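Refinish or replace? Light wood floor in a Lorngate rental
Flooring and Trim > Wood floors

tasselback
We're keeping our place in Lorngate as a rental and I can't decide on the living room floor. It's 735 square feet of solid planks. Got a quote of 3,000 to sand and finish. Is it worth it with tenants coming in, or do I cover it with vinyl?

plumbline_14
Sand it. Vinyl over good wood is a waste and you'll be pulling it up in 10 years.

oxbowgrill
Disagree. I have two rentals and tenants drag furniture. Vinyl costs less to fix and I don't lose a week between leases.

plumbline_14
You can spot-repair wood too. Ask which finish they quoted. Oil is easier to patch than poly.

tasselback
They quoted Wadis satin, water-based. Three coats.

mudroom_kay
I used Wadis in a hallway. It's fine but it scuffs near the door. Coetzee held up better for me - it costs more, though.

oxbowgrill
So now he's over 3,000 for a floor someone else will scratch.

mudroom_kay
He asked if it was worth it. Mine still looks good after two tenants.

tasselback
I'd like to keep the color pale if I do it. The planks in our other place are laid on the diagonal and I never had trouble renting it.
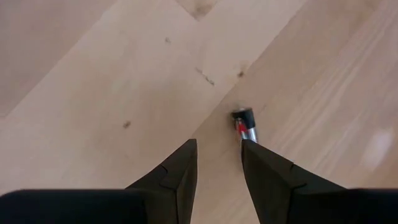

That one was last done before we bought it, so I can't tell you what's on it. I'll ask for a second price with Coetzee and see how far apart they are.

plumbline_14
Get the number of coats in writing.

oxbowgrill
And put felt pads in the lease.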